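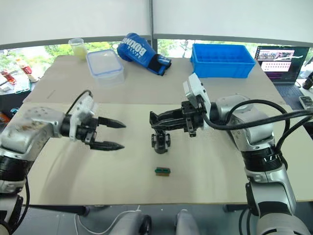 开放日下午，我在Laseck问了一堆外行问题

先交代一下，我不是搞机器人的。我平时写的是本地的小店、市集、修钟表的老师傅这一类东西，十月份朋友转给我一张Laseck工作室开放日的报名页，我看见“可以现场提问”几个字就报了（对，就冲这个）。结果从下午两点一直待到快五点，保安都来看了我们一眼。

接待我的是负责双臂操作的工程师，她不太想在文章里留名字，说写“工程师”就好，那我就这么写。她说话很快，手势很多，讲到一半会突然停下来去看电脑，看完接着讲，一个字都不会断。

我的第一个问题特别土：这两条胳膊是干什么用的？

她笑了，说：“就是练手。你家小孩怎么学拿积木，它们就怎么学。”他们这个项目叫Mundar，做了6年多了，最早只有一条手臂，只会在同一个位置抓同一样东西，东西挪开一个巴掌的距离就抓空。“那时候每次有人来参观，我都提前把方块的位置用铅笔描在桌上。”她说，“现在不用描了，你随便放。”

我当然不会放过这句话。我问，真的随便放？她说随便放，只要手够得着，别立在桌子边上。

后来我才明白这句话有多少水分，也有多少不是水分。

关于“随便”

我们聊了很久“随便”是什么意思。她的说法是，对人来说，桌上一个小方块换个颜色、转个角度，根本不算换了一道题；对机器来说，光线变一点，方块的边就可能看不清了。Laseck那间屋子有一整排窗户，窗外全是树，我一进门就觉得真舒服啊，要是我在这儿上班肯定天天发呆。她说：“窗户是我最头疼的。太阳一出来，桌面的颜色全变。云一过来，又变回去。”

我问那为什么不拉窗帘。

“拉过。拉了窗帘它们是学得快，可你总不能要求以后用它的人都住在地下室吧。”

她给我看记录本，那一轮已经存下来3715段操作，每一段都是一次完整的尝试，抓到的和没抓到的都留着。我以为没抓到的应该删掉，她摇头摇得很厉害。“没抓到的我最爱看。它差一点的时候，你能看出来它在想什么。”然后马上纠正自己：“也不能说想。我们组里谁说‘它想’，要往罐子里放一块钱。”那天下午我在心里替她算了算，罐子应该挺满的。

我问她桌上为什么摆着这么多别的东西，是忘了收吗？（这个问题问出口我就有点后悔，听着像我妈。）她一点没介意：“收得干干净净，它就只认识干干净净的桌子。谁家桌子是那样的？”她说自己家的餐桌上现在还有上周的快递盒。我说我也是。我们在这一点上达成了当天最彻底的一致。

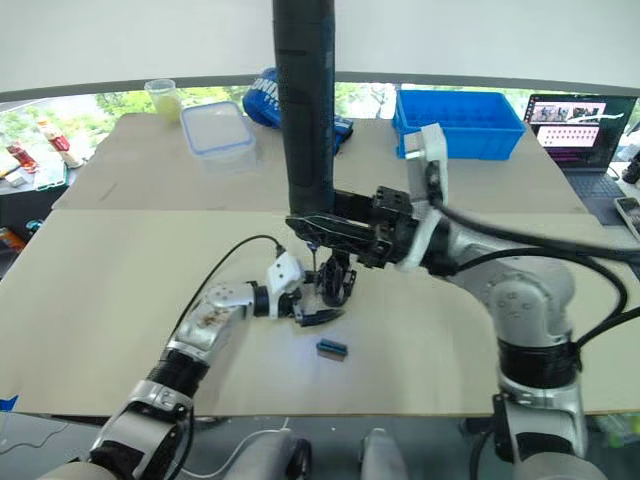 我最想问的其实是“两只手”这件事。一条手臂能干的活，为什么要上两条？演示的时候我就站在桌子前面，两条手臂从左右两边伸过来，往中间凑，我脑子里想的全是：会不会打架？左边那条的夹爪悬在桌面上方一点点，底下搁着一个蓝色的小方块，右边那条弯着探到桌子中间，上面绕着好几根粗黑的线缆。我看得手心出汗，小声问她，撞上了怎么办？她说：“撞过。修起来很烦，比撞的时候烦多了。”现在的程序里，两条手臂互相要让出一段距离，靠得太近就都停下，等人来处理。“有点像两个人同时要过一扇门，都说您先请，然后谁也不走。”

她说这种“谁也不走”一度是他们最大的麻烦。机器礼貌过头了，活就干不完。后来组里从Talavera请教了一套办法。Talavera是和他们合作的另一间工作室，专门做搬运路线，原本是给仓库小车用的。基本思路就是事先说好谁的优先级高，拿着东西的那一边先走，空着手的让开。我说这不就是端着汤的人先过嘛。她愣了一下，说：“这个比喻比我们文档里写的好。”然后真的拿笔记下来了！我得意了一路。

我还注意到左边那条手臂的外壳不太干净，有些棕色的污迹和磨痕。说实话这反倒让我放松了不少，我原来以为会看见那种展厅里闪闪发亮的东西，隔着一根绳子，谁都不许碰。我跟她讲了，她说：“用多了就这样。擦是可以擦，但大家都懒得擦，开放日也懒得擦。”

旁边那台笔记本电脑的屏幕上是一小排图像缩略图，还有一块粉色的面板，我盯了半天没看懂。她说看不懂正常，她自己有时候一早来也要先喝口咖啡才看得懂。

有没有什么是它们就是做不好的

有，很多。她列得比我想象的痛快：软的东西不行，反光的东西不太行，透明的东西“看运气”。叠毛巾试了两个月，毛巾最后叠成什么样，她不愿意形容。我问能不能看照片，她说不能。

钱的事我也问了，毕竟来都来了。她说手臂本身不是最贵的，最贵的是时间，是人坐在旁边一遍一遍看。他们用来整理记录的软件叫Direr，组里自己写的，名字是谁起的已经吵不清楚了，反正改也改不掉了，到处都是这个词。以前整理一天的记录要拖到晚上，现在一般下午5点前能收工。“所以你看，”她指指墙上的钟，“你再问我就要加班了。”

我赶紧问最后一个：你自己家里想要一台吗？

她想了挺久，比前面任何一个问题都久。“想要。但我不会让它做饭，我就让它找东西。我每天出门前找钥匙要找好久，要是有只手能从沙发缝里把钥匙掏出来，我现在就买。”

我问那现在这两条手臂能掏沙发缝吗？

“不能。”她说，“沙发是软的。”

下一次开放日的时间他们还没定，想去的可以留意Laseck门口的告示板，报名是先到先得。另外提醒一句，楼下停车很难，我绕了三圈，最后停到隔壁街上去了。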